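비품 안전점검표 (가구류 / 거울 부착 화장대)

점검 대상: 스콜로브소프(Skolovthorpe) 임대동 2층, 벽면 배치 화장대 1조
관리 구분: 실내 비품, 거울 일체형
점검 주기: 반기 1회, 입주자 교체 시 추가 1회
점검 시기: 9월, 오전 10시 20분 시작
점검자: 브렌던 스캔런(Brendan Scanlon)
양식 관리: 자카리아스(Zacharias) 시설관리 비품팀

판정 기호
적합: 조치 없음
관찰: 사용 가능, 다음 점검 때 같은 항목 재확인
보수: 사용 가능, 기한 내 조치
중지: 조치 완료 전 사용 금지
해당없음: 대상 비품에 해당 부위 없음

적용 범위
본 점검표는 거울이 상판 뒤쪽에 세워진 화장대에 적용한다. 벽걸이 거울, 이동식 전신거울, 욕실 수납장은 별도 양식을 쓴다. 조명 내장형은 전기 항목이 추가되므로 본 양식만으로 판정하지 않는다.

1. 배치 및 수평

1-1. 벽과의 이격
기준: 뒷면이 벽에 균일하게 근접할 것. 좌우 편차 5mm 이내.
판정: 적합
의견: 좌측 3mm, 우측 4mm. 걸레받이 때문에 완전 밀착은 되지 않음. 벽 도장면에 긁힘 없음. 흰 벽이라 접촉흔이 있으면 바로 드러나는 위치임.

1-2. 상판 수평
기준: 수평계로 전후, 좌우 각 1회. 기포가 눈금 안에 있을 것.
판정: 적합
의견: 앞뒤 방향에서 기포가 앞쪽으로 약간 치우치나 눈금 안. 조절발 추가 조정 안 함.

1-3. 흔들림
기준: 상판 앞 모서리를 손으로 가볍게 밀었을 때 다리 들뜸이 없을 것.
판정: 관찰
의견: 오른쪽 앞다리에서 미세한 들뜸. 조절발을 반 바퀴 풀어 해소하였으나 나사산이 헐거움. 다음 점검 때 같은 다리부터 확인할 것.

1-4. 통로 확보
기준: 의자를 뺀 상태에서 뒤쪽 통행이 가능할 것.
판정: 적합
의견: 맞은편 책상열과 간섭 없음. 의자는 점검 중 옆으로 옮겨 두었다가 원위치함.

2. 거울

2-1. 거울 유리면
기준: 균열, 이 빠짐, 가장자리 변색이 없을 것.
판정: 적합
의견: 타원형 유리. 비스듬히 비추어 확인. 하단 테두리 안쪽에 먼지가 끼어 있어 마른 천으로 제거한 뒤 재확인함. 변색 아님.

2-2. 유리 고정
기준: 유리 면을 손바닥으로 가볍게 눌렀을 때 유격이나 소리가 없을 것.
판정: 적합
의견: 네 방향 모두 유격 없음. 뒷판 누름쇠는 손거울로만 확인함. 분해하지 않음.

2-3. 거울 틀
기준: 벌어짐, 도막 들뜸, 날카로운 돌출이 없을 것.
판정: 관찰
의견: 크림빛 흰색의 두꺼운 틀. 왼쪽 아래 이음부에 도막 실금이 한 줄 있음. 손톱에 걸리지 않음. 길이 28mm. 연필로 끝점을 표시해 두었으니 청소 때 지우지 말 것.

2-4. 상부 장식
기준: 꽃 조각 장식이 손으로 흔들리지 않을 것. 낙하 우려 부위 없음.
판정: 적합
의견: 틀 맨 위에 있어 먼지떨이가 자주 걸리는 부위. 조각 골에 쌓인 먼지는 마른 붓으로만 제거한다. 젖은 천을 쓰면 골에 물이 남아 도막이 뜬다.

2-5. 하부 소용돌이 장식 (좌, 우)
기준: 거울을 받치는 부위에 균열, 접착 이탈이 없을 것.
판정: 보수
의견: 왼쪽은 이상 없음. 오른쪽 장식의 뒷면 나사가 한 바퀴 가까이 풀려 있음. 현장에서 손드라이버로 조였으나 끝에서 헛도는 느낌이 있어 나사 교체로 올림. 전동공구 사용 금지. 과하게 조이면 조각 밑동이 갈라진다.

2-6. 전도 시험
기준: 틀 상단을 앞으로 가볍게 당겨 기울어짐을 확인. 상판과의 접합부가 벌어지지 않을 것.
판정: 적합
의견: 2-5 조임 후 시험. 벌어짐 없음. 거울만 따로 벽에 고정하는 보조 철물은 현재 없으며, 2-5 나사 교체 때 함께 설치할지 비품팀에서 결정할 것.

3. 상판 및 뒤쪽 선반

3-1. 상판 표면
기준: 들뜸, 탄 자국, 깊은 긁힘이 없을 것.
판정: 적합
의견: 앞쪽 곡면 모서리를 손등으로 쓸어 확인. 거스러미 없음. 왼쪽에 옅은 화장품 얼룩이 있어 중성세제로 닦음. 시너, 아세톤 사용 금지.

3-2. 앞 모서리
기준: 곡면 처리 유지. 깨져서 각이 생긴 부위가 없을 것.
판정: 적합
의견: 무릎과 허리가 닿는 부위이므로 아래쪽 면까지 확인함.

3-3. 뒤쪽 단 선반
기준: 상판보다 높은 선반부의 처짐, 접합부 벌어짐이 없을 것.
판정: 적합
의견: 가운데에 시험추를 올리고 5분 후 확인. 처짐 없음. 시험추는 비품팀 보관함에 반납.

3-4. 선반 아래 홈
기준: 이물질, 유리 조각, 면도날 등 손을 다칠 물건이 없을 것.
판정: 적합
의견: 길고 어두워서 맨눈으로는 안쪽이 보이지 않는다. 손전등으로 양쪽 끝에서 각각 비춘 뒤 집게로 훑을 것. 손가락을 먼저 넣지 않는다. 이번에 나온 것은 머리핀 2개, 면봉 1개.

3-5. 상판 위 물품
기준: 가장자리에서 떨어질 위치의 유리용기, 가열기구가 없을 것.
판정: 적합
의견: 모서리가 둥근 검은색 사각 케이스와 반투명 분홍색 소품만 있음. 둘 다 낮고 넘어질 우려 없음. 점검자가 열어 보지 않음. 입주자 물품은 옮겼으면 원래 자리에 둔다.

4. 서랍

4-1. 개폐
기준: 걸림 없이 열리고, 끝까지 당겨도 빠지지 않을 것.
판정: 보수
의견: 선반부 왼쪽 끝 작은 서랍. 멈춤턱이 닳아 끝까지 당기면 그대로 빠짐. 가벼워서 부상 우려는 작으나 발등에 떨어진 사례가 다른 동에서 있었음. 멈춤턱 교체.

4-2. 손잡이
기준: 둥근 손잡이가 헛돌지 않을 것. 나사 끝이 서랍 안으로 튀어나오지 않을 것.
판정: 적합
의견: 안쪽 나사 돌출 1mm 이하. 덮개 있음.

4-3. 서랍 내부
기준: 거스러미, 못 머리 돌출이 없을 것.
판정: 적합
의견: 입주자 동의 후 확인.

5. 바닥 및 주변

5-1. 다리 밑 바닥면
기준: 눌림, 미끄럼이 없을 것. 보호패드 부착.
판정: 관찰
의견: 보호패드 네 곳 중 한 곳이 얇아짐. 교체는 급하지 않음.

5-2. 전선
기준: 드라이어 등의 전선이 상판 앞으로 늘어지지 않을 것.
판정: 적합
의견: 점검 시 연결된 기구 없음.

5-3. 직사광 반사
기준: 거울에 반사된 햇빛이 커튼, 침구 등 한곳에 모이지 않을 것.
판정: 적합
의견: 오전만 확인. 오후 3시 이후 반사 방향은 미확인. 평면거울이라 집광 위험은 낮으나 양식상 항목이므로 다음번에는 오후에 한 번 볼 것.

5-4. 내장 조명
판정: 해당없음

6. 조치 목록

6-1. 오른쪽 하부 장식 나사 교체 (2-5)
부품: 파렐(Farell) 규격 목나사, 부품함 52번 칸
기한: 9월 중
담당: 비품팀
비고: 기존 구멍은 목심으로 메우고 다시 뚫는다. 접착제만으로 고정하지 말 것.

6-2. 서랍 멈춤턱 교체 (4-1)
부품: 부품함 137번 칸. 재고 없으면 켐빌(Cemville) 창고에 요청
기한: 9월 중
비고: 교체 전까지 서랍에 무거운 물건을 넣지 않도록 입주자에게 구두로 안내함.

6-3. 조절발 나사산 확인 (1-3)
기한: 다음 정기점검
비고: 다시 헐거우면 조절발 전체를 바꾼다. 한쪽만 바꾸면 높이가 맞지 않는다.

6-4. 틀 실금 길이 재측정 (2-3)
기한: 다음 정기점검
비고: 연필 표시를 넘었으면 보수로 변경.

6-5. 보호패드 (5-1)
기한: 정하지 않음
비고: 네 곳을 한꺼번에 교체할 것.

7. 점검 도구

수평계 300mm
강철자
손거울, 손전등
마른 붓, 마른 천, 중성세제
손드라이버(십자, 일자)
플라스틱 집게
시험추

8. 점검자 추가 의견

같은 형식의 화장대는 하부 장식 뒷면 나사가 공통으로 약하다. 거울을 닦을 때 틀 위쪽을 잡고 힘을 주는 습관이 원인으로 보인다. 청소 담당에게는 한 손으로 틀 옆을 받치고 다른 손으로 닦도록 전달 바람.

이동이 필요할 때는 거울을 먼저 분리한다. 조립된 채로 상판만 들면 접합부에 하중이 몰린다. 분리한 거울은 눕히지 말고 세워서 벽에 기대며, 아래에 담요를 깐다. 장식이 바닥에 직접 닿으면 깨진다.

양식 2-6의 시험 순서는 2-5보다 뒤에 두는 현재 방식이 맞다. 이전 양식에서는 순서가 반대여서 나사가 풀린 상태로 당기게 되어 있었다. 구양식을 쓰는 동이 있으면 회수할 것.

종합 판정: 사용 가능 (보수 2건, 관찰 3건)
점검 종료: 오전 11시 5분

첨부
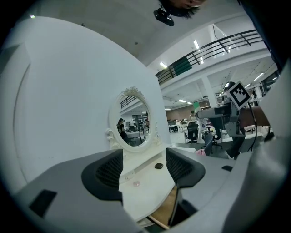

첨부 1. 점검 대상 화장대. 상판, 뒤쪽 선반부와 서랍, 타원형 거울.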